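Jun 13, 2022

Lab from four until almost seven. Chalerm Jitpraphai had the key this time, so I didn't have to wait in the hall. We are calling the left arm Jamby and the right arm Nakmont, mostly so we can say which one is misbehaving. The task for the course is still the shelf task: pick up a bottle, put it in the clear organizer, don't knock anything over.

Morning class first

Lecture on joint limits. I took two pages of notes and understood one of them. We have to hand in the log of all our runs with the report, and ours is at 1159 lines now. Chalerm wants to cut it down. I want to leave it alone until the grade is in.

At the bench

I drove Jamby and Chalerm drove Nakmont. We did 73 tries before the break. The orange-cap bottle is the hard one for me – it is slim and I keep closing the jaws too early. The mint green one I like better, even with the pointed tip. We agreed to keep both bottles out in the middle between the grippers and leave the blue-and-white tin up in the top compartment.

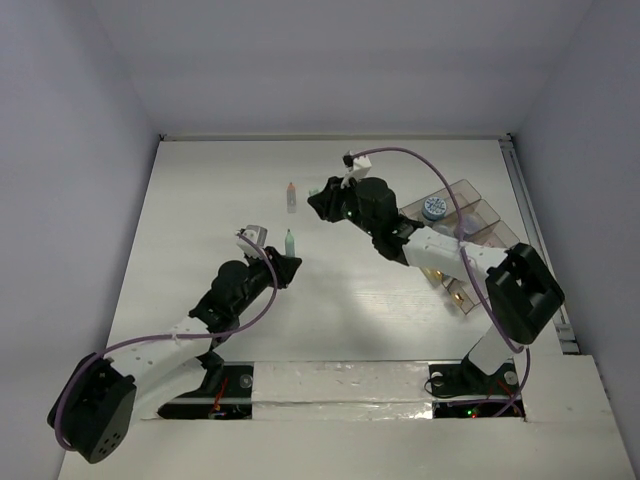

After the break

Changed the grip speed from 8 to 3 and ran the same starts again. It was slower and I got bored, but I dropped fewer. Chalerm thinks the purple cable on my side pulls when I reach far back. I am not sure. He wrote it down anyway.

We argued a little over whose turn it was to write up the Khondokar section. It is mine. I said I would do it tomorrow after breakfast.

Home

Missed the bus by Sivport and walked. Leftover rice for supper. Mom called and asked how the robots were, and I said slow. Need to print the grading sheet and find my other notebook, the one from March with the wiring notes in it.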